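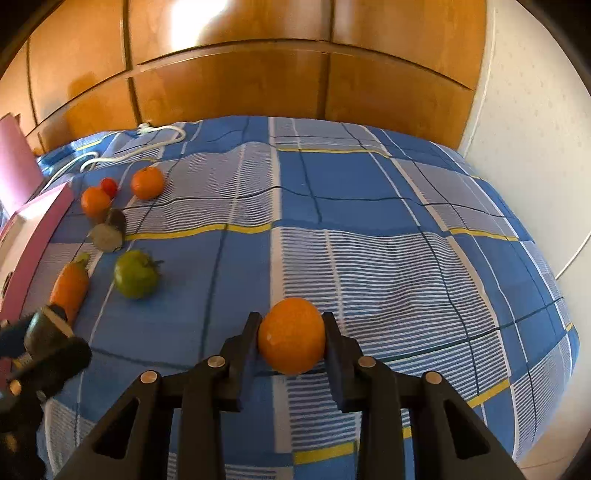 Cuaderno del laboratorio de análisis electoral. Entrada del 16 de enero de 2026, dedicada a la revisión de los textos de la medida constitucional que se someterá a votación en el distrito de Jerkell. Se ha completado la primera lectura de las respuestas abiertas de la encuesta sobre financiación externa de campañas. El formulario mantiene el código de colores acordado: azul para los partidarios de la medida, naranja para los opositores. Los indecisos siguen sin color asignado y figuran en gris en los borradores.

Muestra. Se recibieron 2854 formularios, de los cuales 791 incluyen comentario escrito. La codificación manual se limita a estos últimos. Hilkka Hirvonen revisó la primera mitad y Hanyu Fang la segunda; el intercambio de bloques para la doble lectura queda previsto para la próxima sesión.

Categorías. Se trabaja con cuatro: influencia externa, concentración de poder, coste del procedimiento y redacción confusa. La última no figuraba en el esquema de agosto. Se incorporó a petición de H. Fang, dado el número de personas que declaran no saber qué consecuencias tendría un voto afirmativo. H. Hirvonen mantiene una reserva: a su juicio, parte de esos comentarios expresa rechazo y debería pasar a la segunda categoría. Pendiente de resolver con los textos delante.

Incidencias. La exportación desde Tovus elimina las tildes en los campos largos y corta los comentarios que contienen punto y coma. Se repitió la descarga en formato tabulado y el segundo problema desapareció; el primero persiste. El archivo original se conserva sin modificar en la carpeta Starden — se ruega no renombrarlo, pues las rutas del informe dependen de él.

Observación sobre la pregunta 3. El enunciado habla de «grupos ajenos al distrito» y no define el término. Algunos encuestados entienden empresas; otros, vecinos que residen fuera parte del año. Las respuestas no son comparables sin una nota aclaratoria, que deberá figurar al pie de la tabla correspondiente.

Tareas abiertas:
Cerrar el criterio de la cuarta categoría (Hirvonen, Fang).
Restituir las tildes antes de extraer citas.
Redactar la nota de la pregunta 3.
Solicitar a Fu la versión definitiva del texto de la papeleta; la disponible lleva todavía marcas de revisión en el segundo párrafo.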